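Home | News | Reviews | Clubs | Events | Forum

Culer gets a second edition with shorter rounds and a changed scoring rule

Last updated: 13 August 2026

14 comments | 38 shares

Hedlund is to publish a second edition of the card game Culer in December, with a smaller deck, a new rule for ending a round and a rewritten rulebook. The publisher confirmed the changes in a notice to clubs and shops this week.

The game, designed by Herman Halim and Juwita Rondonuwu, has been out of print since the last copies of the first edition were sold. It is a fast shedding game in which everyone plays at once. Players race to empty a personal row of cards onto shared piles in the middle of the table, and the round stops when one player calls out.

Under the old rules a player could call only when the whole row was gone. In the new edition the call can be made with up to two cards left, but each of those cards costs the caller six points. Halim said the old rule had led to long stand-offs late in a round, with two players each waiting for the same card.

"You would sit there flipping through your hand and nothing would fit," he said. "Now you can end it if you are willing to pay for it. It makes people look at the scores before they call."

Each player's starting row goes down from nine cards to seven. Rondonuwu said test groups had finished most rounds in under four minutes with the shorter row, and that a full game to the usual target now fits inside a lunch break. The target itself has not changed.

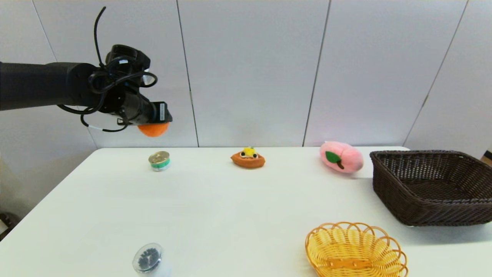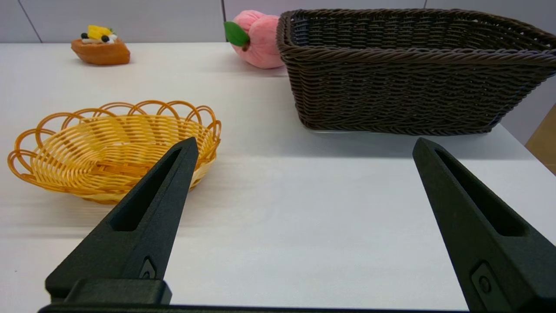 The other large change is to blocked piles. In the first edition a shared pile that reached its top card stayed on the table until the end of the round, which took up space and caused arguments about where new piles could start. Completed piles are now turned face down by whoever played the last card and moved to one side. That player also scores a bonus of two points, marked with a token.

The tokens are new. Players who would rather keep score on paper can leave them out, and the rulebook includes a blank score sheet that may be copied.

The rulebook has been rewritten by Heather Chisholm, who also worked on the English rules for Rostton. It now deals with ties, which the first edition did not mention. If two players put a card on the same pile together, the lower card in contact with the pile stands and the other goes back to its owner. If neither can be said to be lower, both go back.

Some club players have already raised questions about the early call. Bayu Sinaga, who runs a fortnightly Culer table, said the six-point cost looked too low for a game with four or more players, where a quick call can leave several people with almost full rows.

"With two players I think it works well," he said. "With a full table I would want it higher. We will probably try it as printed for a few months and then decide what to do at our own table."

Rondonuwu said the figure had been tested with every player count and would stand, but that the rulebook lists a higher penalty as an optional rule for larger groups.

Owners of the first edition will be able to play by the new rules with their existing cards. Hedlund plans to put the rules on its website as a free download on the day the game is released, along with a list of the 15 cards that have to be taken out of the old deck. The card backs have been redrawn, so old and new decks cannot be mixed.

The team expansion, Proniretti, will not be reprinted for now. Aiman Lumbantobing, who handles shop orders at Hedlund, said remaining copies would still be sold and that its partner rules work with either edition, except for the section on passing cards, which refers to the longer row. A corrected page will be included with the download.

Shops can place orders from next month. The price has not been announced.

14 comments | Share this story

Previous | Next | Back to News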